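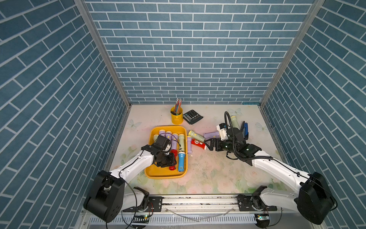
Consejos de taller: cómo comparar pinzas y cámaras en un puesto de dos brazos

Sección de Banco y Herramienta, Centro Técnico Oltby
Actualizado el 4 de julio
3.356 lecturas · 40 compartidos

Las presentes recomendaciones se dirigen a los talleres asociados que deban elegir pinza, cámara o controlador para un puesto pequeño de clasificación. Recogen la práctica del banco de Oststead, donde Zuzanna Sikora dirige los ensayos con linternas de plástico, una bandeja amarilla y útiles corrientes de escritorio.

1. Elección de las piezas
Conviene emplear objetos de una misma familia y de varios colores. La linterna resulta adecuada por reunir un cuerpo alargado, una cabeza más ancha y un interruptor que sobresale. Se evitarán las piezas frágiles y las que rueden con facilidad fuera del alcance de los brazos. El lote se guardará completo en una caja rotulada, y no se sustituirá ninguna pieza a mitad de una comparación.

2. Preparación del fondo
Un fondo liso facilita el trabajo a cualquier cámara y dice poco sobre su comportamiento en un taller real. Se recomienda forrar las paredes con un papel de dibujo marcado y cubrir la mesa con un mantel estampado. En Oststead se utilizan ladrillo azul para las paredes y flores con mariposas para la mesa. El mantel se limpiará con un paño apenas humedecido, sin disolventes.

3. Prueba de la pinza sobre pieza suelta
Deposítense las linternas en un montón junto a la bandeja, sin ordenarlas. Cada pinza deberá tomar la pieza por el cuerpo, levantarla y presentarla sobre la bandeja antes de soltarla. Se anotará por separado el agarre en horizontal y el agarre en vertical, pues los dedos que rinden bien en el primero suelen girar la pieza en el segundo. Para cada juego de dedos se harán 400 repeticiones, repartidas en varias jornadas.

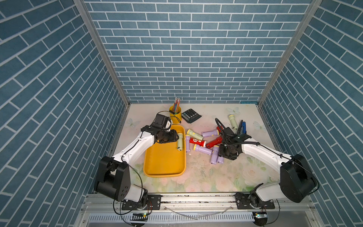 4. Cámara de muñeca y cámara fija
La cámara montada sobre la muñeca debe conservar a la vista la punta de los dedos durante toda la aproximación. Antes de comparar dos modelos se comprobará que el soporte no tenga holgura. El cable se dejará en un bucle amplio por encima de la pinza, sujeto al brazo en dos puntos; los bucles cortos tiran de la muñeca y falsean el resultado. La cámara fija se reservará para revisar después los fallos.

5. Llenado de la bandeja
Se dispondrán las linternas una al lado de otra, en hileras, hasta que quede poco espacio libre. Esta prueba distingue las pinzas estrechas de las anchas mejor que ninguna otra: los dedos gruesos desplazan las piezas vecinas y pueden empujar alguna hacia el borde. Toda pieza que sobresalga de la bandeja se registrará como colocada fuera. Los objetos ajenos al ensayo, como el bote de lápices o la calculadora, permanecerán sobre la mesa.

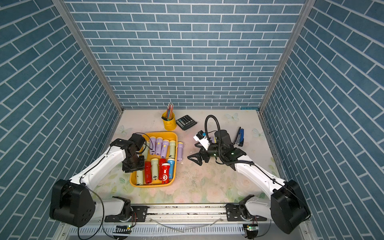
6. Controlador y raíl
Al cambiar de controlador se mantendrán la misma pinza y la misma velocidad. Dušan Kollár, encargado de mantenimiento, aconseja revisar el apriete de las placas de montaje cada 40 horas de marcha y pasar un paño seco por el raíl al terminar la jornada. No se introducirán las manos en el recinto con los brazos alimentados.

7. Registro
Una hoja por juego de dedos, con fecha, operario y tipo de fallo. Las hojas de los talleres de Coltow y Sandberg se admitirán hasta octubre en el formato antiguo.

2 comentarios

Artículos relacionados
Limpieza de raíles de aluminio
Cómo sujetar cables en brazos pequeños
Forrado de dedos de pinza con goma fina
Orden de cajones en el taller de Coltow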